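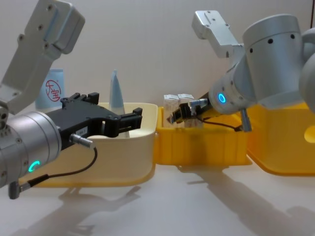 Kendano Mending Thread, Full Set

Item 208
In stock at the Corkbridge shop and by mail

We have sold mending thread for as long as we've had a counter to sell it over, and this is the set we keep coming back to. It is a plain, smooth polyester thread, strong enough for a coat button and fine enough that it won't pucker a shirt hem (and if you have ever tried to fix a summer blouse with the wrong thread, you know what a misery that can be!). It goes through a needle without a fight, it washes well, and the dark shades hold their color even on work clothes that see the machine every other day.

The full set has 111 colors. That sounds like a lot until you are standing at the window with a gray sweater in one hand, trying to find the right gray. Kátia Lins, who picks the shades for us, is very fond of the in-between ones, so there are more dusty greens and soft browns here than you would find in most sets. When you can't get an exact match, go a touch darker. Thread always looks lighter once it's off the spool.

What you get

One spool in each color, around 20 yards per spool
A printed shade card with numbers
2 packs of hand needles, sharps and darners
A needle threader

Spools can be bought again one at a time, so you won't need a whole new set when the black runs out. It will be the black. It's always the black, then the navy.

Keeping your thread

Keep it out of the sun and out of damp rooms. Any lidded box will do nicely, and Elaine Batista at our counter likes to sort hers by color family, with the whites kept well apart so they don't pick up lint.

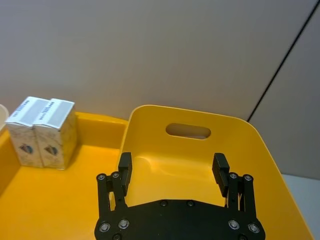 Yellow plastic, up close. Storage is sold separately.

From our customers

"I hemmed four pairs of school pants in one evening and didn't have to settle for 'close enough' on any of them. The olive is lovely." Mehwish Lodhi

"Good thread. I wish the shade card were a little bigger, but my eyes are partly to blame." Bilal Atallah

Ordering

Mail orders placed before noon go out the same afternoon. If you'd like to check a shade first, send us a snip of your fabric with a stamped envelope and we'll send back a few matching strands. The shop is closed for the first half of July, and snips that come in then will be answered when we reopen.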